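3.2 Shopfront condition and length of tenancy

The survey covered 414 ground-floor premises in the old shopping streets of Virnach and Cakmont. Each shopfront received a score for paintwork, signs, windows and lighting, and the four scores were added without weights. Premises that stood empty in May were kept in the sample, but they are reported separately in Section 4.

In Virnach, the shops with the longest tenancies had the higher scores for signs and paintwork. This result is different from our first expectation, because we supposed that new tenants would invest more in the front of the building. In the interviews, many owners explained that a new tenant pays first for the inside of the shop, and the outside must wait until the second or third year. In Cakmont the same relation is present but weaker. There, the town pays 40 percent of the cost of repainting, and both old and new tenants have used this support.

Food shops were a special case. Their windows change often, and the score for windows depended on the hour of the visit. For this reason we visited each food shop 2 times, once in the morning and once after 4 p.m., and used the mean of both scores.

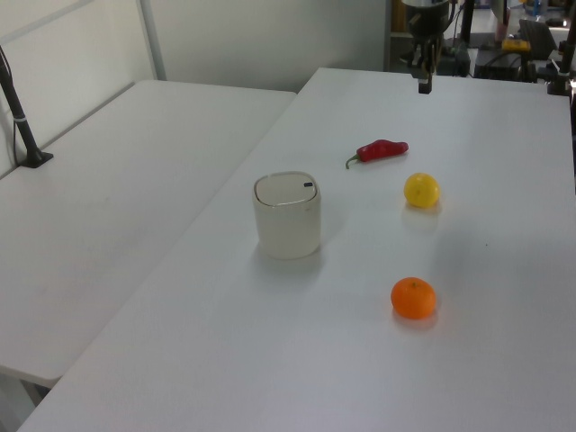
Figure 2. Red chili pepper, round yellow fruit and small off-white container with lid on a white tabletop.

The difference between the two visits was larger for greengrocers than for bakeries. We did not find such a difference for the score of signs, which is reasonable, as signs do not change during the day. The streets near the Annan bridge were left out of this comparison, as road works made it difficult to see the shopfronts from the opposite sidewalk.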